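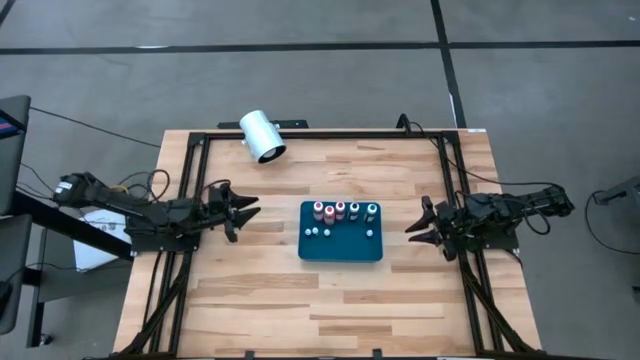
The Bivinus bench, with both arms open over the tray of bottles and caps.

Two-armed bottle capper takes over a corner of the Goltamport workshop

Reading time: 3 minutes

January 2023

Members of the Goltamport shared workshop who have been wondering where the good butcher-block table went can stop looking. It has a robot on it.

Two robots, if you ask Godfrey Okoth, who is building the thing and is particular on the point. There is a left arm and a right arm, each bolted to its own side of a black aluminum frame, and they face one another over a teal tray like in-laws at a long dinner. The project is called Bivinus. The job, for now, is putting small caps on small bottles.

Okoth started last May with a single arm and a modest plan, which was to have it pick up a bottle and set it down again. It managed that by the end of the summer. Then he tried to get it to twist a cap on, and spent several weekends watching a bottle spin happily in place along with the cap.

"You need something to hold the bottle," he says. "I held it for a while. Then I thought, well, I'm the second arm, and I'm the one who has to drive home."

The second arm joined in the fall. The frame came after that, when it became clear that two arms clamped to a table by hand will each develop their own opinion about where the middle is. Diagonal struts now brace it at the front, and the arms' back ends hang out past the tabletop over the carpet, so mind your hip when you walk by. The black tape on the floor is worth a glance too.

The grippers are pointed black fingers that open wide and close slowly. Okoth has set them to the gentlest squeeze that will still keep hold of a bottle, having begun at the other end of the scale. Bottles go along the upper half of the tray and caps along the lower, and he shuffles them between runs so the arms can't get by on memory. Several of the bottles keep their own caps on, as company for the others.

Results so far are what you might call encouraging if you were related to him. In the latest round of testing he gave the machine 70 tries at a cap and it got 20 of them on straight. A good capping takes 256 seconds from first twitch to last. A person can do it in 2, and several people have gone over to the bench to demonstrate this, which Okoth says has not been as helpful as they think.

The slow part is the thinking. Bivinus runs on a program he calls Muli, which works out where everything is before either arm is allowed to move, and then works it out again in case something has changed. He is writing a replacement, Lurnesora, that would let both arms travel at once. At present they take turns, with a pause in between that visitors tend to mistake for a crash — sometimes correctly.

As for what it's for, Okoth mixes his own hot sauce and says he would like never to cap another bottle of it. He has done the arithmetic on how many he could have capped by hand since May and would prefer not to share it.

The bench is live most evenings. Anyone is welcome to watch, but please leave the cables where they are, tangle included. He knows which one is which, and he'd like to keep it that way until the new program is running.

Recent items
Laser cutter back in service, smell mostly gone
Who has the 10 mm socket? A second appeal
Beginner soldering night moves to the front room
Home-built chicken door opens on time, chickens unmoved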